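Bin picking: fewer missed grasps when the arm plans for the next bar

The bin picking group at Lernport finished its first full round of tests in May. The question was a simple one. When a robot arm takes parts out of a bin, does it help to choose each part with the following picks in mind?

Most picking software scores every visible part and goes for the one that looks easiest to grip. That works well until the last few parts, which often end up against a wall or across one another where the fingers can't get around them. The method Tania Siriwardena has been working on, called Roy, adds a second score. Before each pick it estimates how reachable the other parts will be once the chosen one is gone, and it will pass up an easy grip if taking a harder one first leaves the bin in better shape.

The group ran 354 picks in total, split between Roy and the older planner, Sendov. Each run started with a new layout of bars in two lengths. A run ended when the bin was cleared or when the arm had failed on the same bar 6 times in a row.
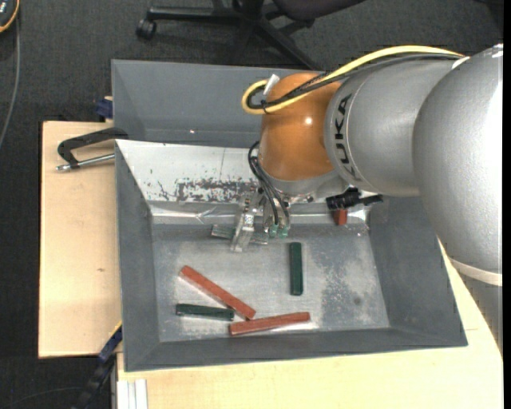 The KUKA arm over the test bin, with red-brown and dark green bars on the bin floor.

With Sendov, 38 picks failed on the first try. Roy cut that by almost 50 percent. Most of the gain came late in the runs, when only a few bars were left and the choice of order mattered more. On full bins the two planners did about the same.

There is a cost in time. Roy needs longer to plan each pick, and on full bins that delay isn't made up anywhere else. Siriwardena is now testing a version that uses the older scoring until the bin thins out and then switches over.

Shiny metal is still a problem for both planners. Reflections from the bin floor are sometimes read as the edge of a part, and the arm then reaches for a spot with nothing to grip. Those picks were counted as failures.

The next round will use parts from Celside with less regular shapes. Groups that want to try the planner on their own bins can ask Siriwardena for the current code and the list of start layouts.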